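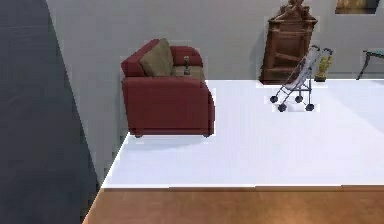

Re: [sim-cameras] Two controllers, same room

Hello all,

I've now run both camera controllers in the simulated room, 20 passes each. Narkik holds its heading better on slow turns. Ding is quicker to settle but overshoots when the pan goes past 40 degrees.

Gemma Tunstall wrote:
> Can you tell us whether the jagged edges come
> from the controller or the renderer? We saw
> the same at Plostmont and blamed the arm.
> Also, which views did you use?

The renderer, I think. The steps show up with either controller, and they were still there with the camera parked for 400 ticks.

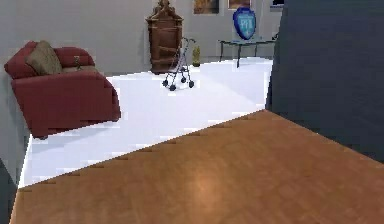
Sofa side of the room, with stepping where the wood meets the white floor.

For the close view I picked the black table because the blue oval on it is easy to find again. Ding needed 9 corrections to centre on it, Narkik fewer.

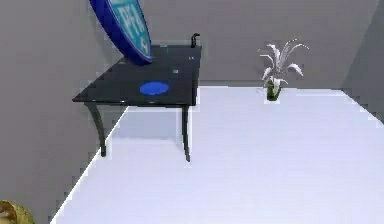 Black table with the blue oval, plant to the right.

Pointing the camera at mostly dark surface and bare floor was harder for both. There is little to lock on to apart from the glare spot, and the stepped edge doesn't help. 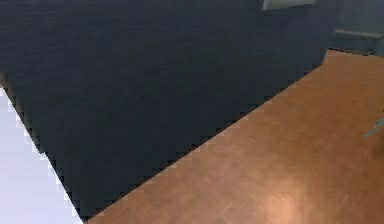 Still to do

Repeat the floor view with smoothing switched on.
Try the Brallness arm model with Narkik, slow turns only.
Send the logs to anyone who wants them.

Gemma Bunting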